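Lerordale Makers and Menders
Minutes of the Monday meeting

Held in the back hall at Lerordale Library, 7 p.m.

Main business: report back from the open day at the Hurkach workshop, and planning for our own demonstration evening in April.

1. Opening

The chair opened at 7 p.m. and thanked everyone for coming out in the rain. There were more people than chairs at first, so we borrowed the long bench from the children's section (it has gone back). The agenda was changed so that the open day report came first, as most people had clearly come to hear it and were already talking about it.

2. Minutes of the last meeting

Accepted with one correction. The soldering class is for ages twelve and up, as printed on the flyer.

3. Report from the open day at Hurkach

Six of our members made the trip in the Ruiz-Ortega minibus, which got everybody there before the doors opened. The host told the group that 1,641 visitors had signed in over the weekend. The line at the front desk was long but it moved, and the staff were friendly and plainly loved their work.

The day began with a short talk on what the workshop does. They build small robot setups for handling everyday objects, the kind of stuff that is easy for a person and surprisingly hard for a machine. Our members liked that the speaker was frank about failures. There was a whole shelf of bent fingers and stripped gears that visitors were allowed to pick up and pass along, and the reporting member said it was the best shelf in the building!

After the talk, visitors were split into small groups and moved between stations. Ours started with the gear bench, where you could turn a joint by hand with the cover off and feel how the gearing changes the effort. Then came the wiring bench. Two of our group crimped a connector each and brought them home, and both were handed around the meeting.

The station everyone wanted to talk about was the phone charging one, with two arms working over the same patch of floor. The task is to handle phones that are plugged in, cables and all. Several members said they had never thought about what a nuisance a charging cable is until they pictured doing the job with a jaw for a hand. The cable bends and drags, and it never lies the same way twice. The host explained that a hard plastic block would be a much easier thing to work with, which is why they had moved on from blocks. 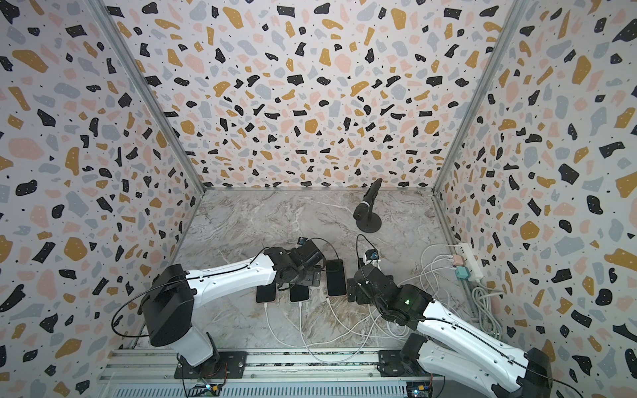 4. Questions and discussion on the open day

A member asked whether the arms were working on their own or being guided. The reporting member said that both were shown during the day. In the morning, a staff member guided a pair of arms by hand from a second station, and visitors could have a turn. In the afternoon there were runs with nobody at the controls. The guided turns were very popular, and harder than they look. Our quickest member got a phone moved on the third try and was cheered by complete strangers.

A member asked about the little camera on the wrist of the right arm. The answer given on the day was that a view from close to the jaws helps when the arm itself is blocking the view from farther away. There was a good long chat about this. One member compared it to threading a needle with the lamp behind you, and another to changing a headlight bulb by feel.

A member who does phone repairs asked if the jaws scratch the phones. This was not covered on the day. The secretary will write to Hurkach and ask.

There was a question about the speckled wall panels, and whether the pattern does a job or is simply nice to look at. Opinions were split. Several people felt that a busy background must make it harder for a camera to pick things out, and that practicing with one might be useful. The marble-look floor got the same treatment. To be added to the secretary's letter.

The aluminum rail that the arms are mounted on got a lot of praise from the woodworking end of the room. Bolting each arm to its own plate, and the plates to one rail, was thought to be a very tidy way to do it. It was suggested that we copy the idea for the plotter, which still walks across the table when it gets going.

A member asked what it all costs. Figures were not given out and the group did not press. The chair asked that we keep to the subject of what we could learn and try ourselves.

The chair thanked the members who went, and the meeting gave them a round of applause. A thank-you card for Hurkach was passed around and signed.

5. Our own demonstration evening

It was agreed with great enthusiasm that we should hold one. April was preferred over May, when half the group is busy in the garden. The library can give us the hall from 6 p.m.

Tables. We will have seven tables. Two are to be kept for hands-on activities where visitors can touch everything, and those should be nearest the door.

What to show. Agreed so far: the plotter, the marble sorter, the bread-tag counter, and the Danar kit arm that the Thursday group has been putting together. The Thursday group reports that the elbow is now moving smoothly and the base is not. They are confident.

Cable challenge. Inspired by the phone station, it was proposed that we have a table where visitors try to pick up and plug in a cable using kitchen tongs. This was tested on the spot with the library's salad tongs and an old extension lead. It took a lot longer than anyone expected and was very funny. Passed without a vote being needed. Old, dead phones are wanted for this table, so please look in your drawers. Take out any SIM cards first.

Power. Extension leads are to be run along the walls and taped down. No leads across the walkway. Anyone bringing a power supply should put their name on it.

Signs. Each table needs a card in plain words saying what the machine does and what visitors may touch. Large print, please. Drafts to the secretary by the next meeting.

Refreshments. Tea and coffee as usual. Offers of baking are welcome and there were several before the item was even read out. Food stays on the far side of the hall from the machines.

6. Second visit to Hurkach

The workshop has said that it would be happy to have another group from Lerordale. There is a lot of interest, including from people who missed out this time. The minibus is free on Saturdays. Sign-up sheet to go on the board by the kettle, with first places going to members who have not been yet. Younger members need an adult with them.

7. Any other business

The label maker is missing from the tool cupboard. If you have it, please put it back.

The drill press has a new belt and sounds wonderful.

A member offered to run a short evening on basic motor control for anyone who came home from the open day wanting to build something. Many hands went up. A date will be set once the hall bookings are known.

8. Actions

Secretary: letter to Hurkach with thanks and the questions about scratches, wall panels and flooring.
Secretary: book the hall for April.
Thursday group: Danar arm, base joint, progress report next time.
Plotter team: try a rail and plate mounting.
Everyone: dead phones, spare cables, table card drafts.
Chair: sign-up sheet for the second visit.

The meeting closed at 9 p.m., although the tongs were still in use at 9:20.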